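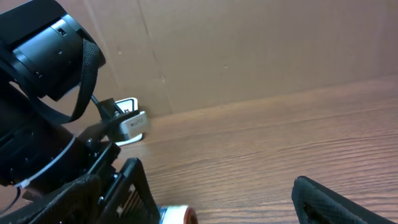
Attachment 1: wrist camera, white cable and zip tie visible at left

Lestik Support
Ticket 2332: Follower wrist twitches during handover demonstrations
Opened: July 2026
Product: Lestik teleoperation, two-arm bench
Reported by: Rehema Gachanja, Plilel
Assigned to: Kyung-tae Byun
Priority: Normal (reporter asked for "Urgent but polite", not available in the menu)
Status: Closed, with one item carried over

Rehema Gachanja wrote:

We are recording the Feltum handover task. One arm picks up the small white cylinder with the orange-red rim and passes it across to the other, and a person drives both arms by hand from the Galli leader handles. It was going well enough for me to say so in a meeting, which I now regret.

In 19 of our recordings the wrist on the receiving arm gives a sharp little twist just before the gripper closes. The person on the handles swears they didn't do it. I believed the first person. Then I had a go and swore I didn't do it either, so either the fault is real or it's catching.

It lasts well under a second. The arm recovers and carries on as if nothing had happened, and the episode gets marked as a success. My worry is that the policy will learn the twist as part of the job and we'll have trained a robot with a nervous tic.

What I've tried:
Restarted Lestik.
Restarted the computer.
Swapped who was driving.
Moved the cylinder nearer the receiving arm. Fewer twitches, but it also made the task so easy that there was hardly any handover left.

The still attached is from the wrist camera. Logs to follow when the upload stops sulking.

Kyung-tae Byun wrote:

Thanks, Rehema. Two questions before I send you crawling under anything.

Does the twitch show up in the leader recording as well, or only in the follower? In Lestik, open an episode, tick "Show command" and "Show measured" for the last joint, and zoom in on the moment. If both lines jump together, the handle really did send it. If only the measured line jumps, the arm is making it up.

And is it always the same arm?

Please don't delete the bad episodes yet. Everyone deletes the bad episodes.

Rehema Gachanja wrote:

I had deleted four of them. They were in the bin and are now out of the bin.

Both lines jump, on every one I've opened. And it's always the receiving arm, driven from the left handle. So the handle is sending it, and we are all guilty after all?

Kyung-tae Byun wrote:

Possibly innocent. The handle reports its own angle, and if the sensor in the handle hiccups, Lestik passes the hiccup on faithfully. The follower is only doing as it's told.

Try this with the follower powered down. Start a recording, hold the left handle still, and move the cable where it enters the base of the handle. Gently, side to side. Then leave the cable alone and turn the wrist of the handle slowly from one end to the other and back. Send me the file.

Separately, looking at your attachment, I'd like somebody to check the slack in the wiring on that arm. I can see a white cable held by a white zip tie against the motor body, and I can't judge from one view whether it has enough room when the wrist turns right round. It wouldn't explain the command line jumping. I'd still look at it while the power is off.

Cinzia Lo Presti wrote:

Cinzia here, also at Plilel. I do most of the driving so Rehema has handed me the screwdriver as well.

Cable test: nothing. I moved it until I was bored and the line stayed flat.

Turning test: there it is. One spot, a bit past the middle, where the reading leaps and comes back. It does it on the way out and on the way home. I can find it with my eyes shut now. File attached.

It's exactly where your hand ends up when you roll the gripper round to take the cylinder from the other arm, so we were parking on the bad spot every time.

Slack on the arm looked fine to me. I turned the wrist by hand, end to end, and nothing pulled. I left the tie as it was.

Kyung-tae Byun wrote:

That's a lovely clear file, thank you. It looks like a dirty or worn patch in the wrist sensor of the handle. I've asked Arturo Pace, who looks after the Galli hardware at our end, to confirm.

Arturo Pace wrote:

Confirmed. We saw this on a handful of handles in February. Cleaning sometimes helps for a few weeks and then you're back here writing to me, so I'm sending a replacement sensor. Two screws, one connector, and the arrow on the new part faces the grip. If you fit it backwards, the follower will turn the wrong way with great enthusiasm, so do the first test with nothing on the table and a thumb on the stop button.

After fitting, run "Calibrate leader" in Lestik for that handle only. The other one doesn't need it.

Rehema Gachanja wrote:

Fitted and calibrated. Cinzia put it in the right way round, I had my thumb on the button throughout and felt very important.

She repeated the slow turn and the line is smooth the whole way. We've recorded a fresh batch of handovers since, and I've looked at the wrist joint in each. No leaps.

What do we do with the old data? We have some 500 episodes from before the swap and I'd sooner not bin the lot.

Kyung-tae Byun wrote:

Keep them. Under Review, choose "Find steps in command", pick the last joint of the left handle and leave the threshold alone. It will list any episode with a jump like yours. Mark those "Exclude from training" and leave the files where they are. Watch a few of the flagged ones yourself, though. A driver who flicks the wrist quickly on purpose can set it off too.

Cinzia Lo Presti wrote:

It flagged the original lot plus three of mine from the first morning. I've watched those three. They're just bad driving. Excluded as well.

Kyung-tae Byun wrote:

Closing this one. Carried over to a new request: a warning in Lestik when a handle reports a jump during recording, so the driver can redo the take there and then. Rehema, you're copied in on it.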